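Chapter 2
Reading the Water Before You Paddle

I learned to sea kayak at Sturia, a skinny little bay with a tide that runs harder than it looks. My first teacher, Sofia Macedo, made me sit on the rocks for a whole tide before I touched a boat (I was furious!). I drew 76 arrows in my notebook, one for every bit of current I could spot, and I still use that page when I teach.

So grab a pencil. We'll start on shore and work our way out past the point, 200 yards at a time.
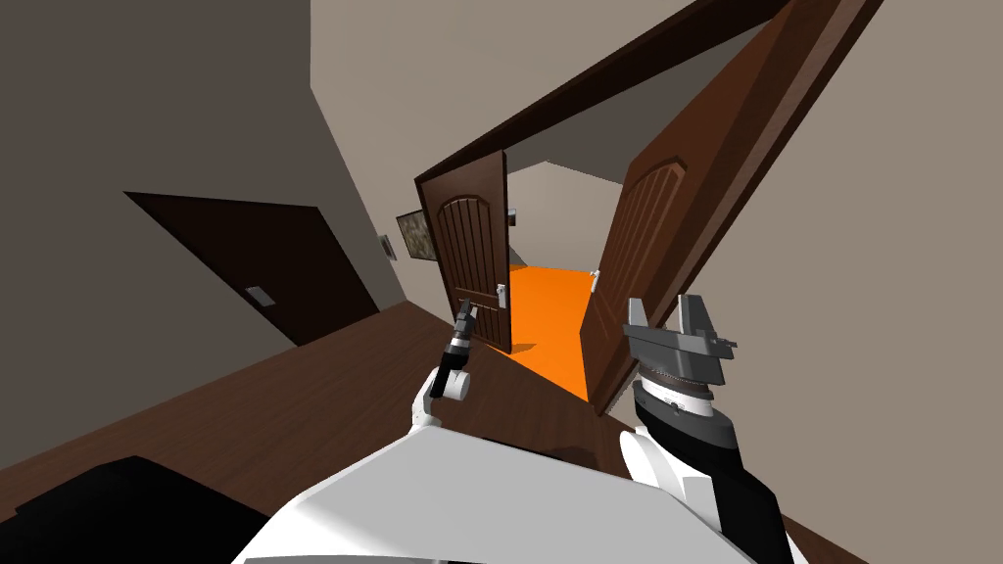
2.1 Where the Current Hides

Look for smooth tongues of water between choppy patches. Those are usually the fast lanes, and they'll carry you a good way off your line if you let them.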